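Report on the Household and Shop-Floor Automation Open Day

Prepared by Sigita Jõgi for the members of the Institutional Catering and Housekeeping Forum

The Forum was invited in July to attend an open day at the Trusbridge development center. Eleven members made the trip. The purpose of the visit was to learn whether any of the chores our kitchens and laundries struggle to staff can be handed to a machine at present, and if so, at what level of supervision. Members who could not attend asked for a written account, and this report is provided for them.

Arrival and welcome

The group was received at 9:30 in the ground floor meeting room by Triin Raudsepp, head of visitor programs. Ms. Raudsepp explained that the center does not sell equipment. It tests machines on ordinary tasks and publishes its findings to the firms that support it. She asked that members hold their questions on price until the afternoon, when two suppliers would be present.

Safety shoes were issued to those going on to the laundry hall. Members planning a later visit should note that sizes are limited and that it is simpler to bring one's own.

The laundry hall

The first stop was the laundry hall, where a flatwork folding line by Stirotico was in operation. The line takes pillowcases and hand towels from an attendant, who feeds them in by the corners, and delivers them folded and stacked. It ran without a stop while we were present. Members who operate older folding lines remarked that the stack was squarer than their own.

The difficulty lies before the line. A person must still pull each item from a tangled load, find the corners, and turn it right side out. The center has been working on this step for two years. Līga Urbonaitė, who leads the textile work, showed us a separate station where a machine picks single towels from a bin. It was given 23 towels of one size and color, and it managed the greater part of them. When a fitted sheet was added to the bin at the request of one of our members, the station stopped and called for help. Ms. Urbonaitė was frank that fitted sheets are not on her schedule.

Floor care and cart moving

Two driverless carts from Soltani carry linen between the hall and the loading dock. They travel a fixed route, wait at doors, and give way to people. The Forum has seen similar carts elsewhere, and several members already have them on trial. The main point of interest was the route change procedure, which on this model can be done by a supervisor at a wall panel and does not require a service call.

The floor scrubber was out of service on the day of our visit. Written material was available and has been placed in the Forum's shared folder.

Lunch

Lunch was served in the staff canteen. The soup was good, and the line was long. Several members observed that the canteen itself is run entirely by people, from the dish room to the till. Ms. Raudsepp took this in good humor and said that the canteen manager is among the center's stricter critics.

The handling laboratory

The afternoon was given over to the handling laboratory, which most members had come to see. The work there concerns picking up, placing and putting away small items, and it bears directly on kitchen duties such as portioning, plating and clearing.

Man-sik Woo, who is responsible for the laboratory, opened with a short talk. He divides chores into three groups. The first is made up of jobs where every item is rigid and arrives in a known position, and these he considers settled. The second covers rigid items in no particular order, such as cutlery in a drainer, where results are fair and improving. The third covers soft, slippery or easily damaged items, and here he advised caution. Food falls mostly in the third group.

Mr. Woo also spoke about time. A trained kitchen assistant does not think of filling a steamer as a task at all, and does it while talking. For a machine, each piece must be found, approached at a suitable angle, held firmly enough to lift and gently enough to leave its shape, and then set down without disturbing its neighbors. The internal program covering this work is named Cluka. It holds 106 written task descriptions, many of them no longer than a line. Members were given a copy of the list, and it makes useful reading for anyone who has had to write a job description for a kitchen porter.

Dumplings and a bamboo steamer on the laboratory's gridded cloth:

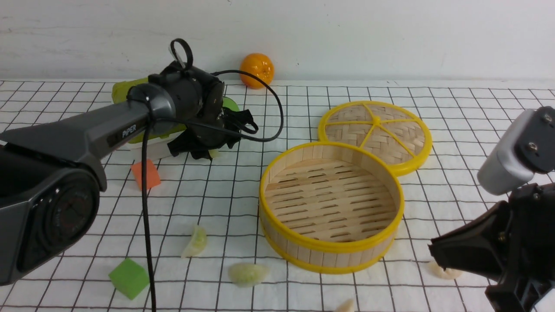
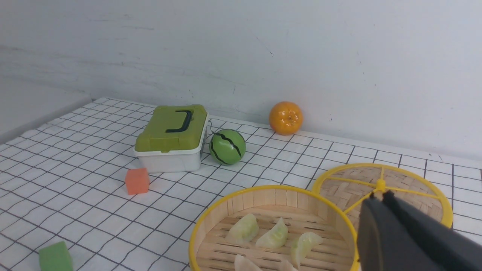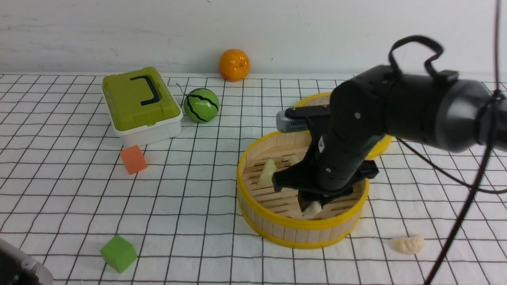
Questions to Mr. Woo ran well past the allotted time. Ona Grigaitė, who manages three school kitchens, asked what happens when a piece of food is dropped. He replied that the machines can sometimes notice a missed item and try again, but that a decision to discard food should remain with a person. She asked further whether the arms could be washed down at the end of a shift. The laboratory models cannot. Covers exist for some industrial arms, and Mr. Woo recommended that any member considering a purchase ask for the cleaning instructions before asking for a demonstration.

A second line of questions concerned variety. Our members change menus weekly, and some change them daily. Mr. Woo stated that moving from one product to another of similar size and firmness may take a short period of further training, while a change in both shape and texture can mean starting over. He would not give a figure for either.

Supplier session

The supplier session was brief. Prices were discussed in general terms only, and members who want quotations should write to the firms directly. Service contracts for the folding line are offered by the year. For small handling arms, neither supplier present was prepared to offer an unattended kitchen installation.

Findings

The members who attended agreed on the following points for the Forum's records.

Folding and cart moving can be bought today and will repay study by the larger sites. An attendant is still required at the folding line.

Sorting of mixed laundry is not ready for our use.

Handling of soft food items is a matter of research. Members should not plan staffing on the assumption that it will be available within the present budget period.

Cleaning and food safety questions should be raised at the start of any discussion with a supplier — a view put strongly by Ms. Grigaitė and supported by all.

Ms. Raudsepp has offered the Forum a second visit when the floor scrubber is back in service. Places will be limited to eleven, as before. Members wishing to attend should give their names to the Forum office, together with their shoe size.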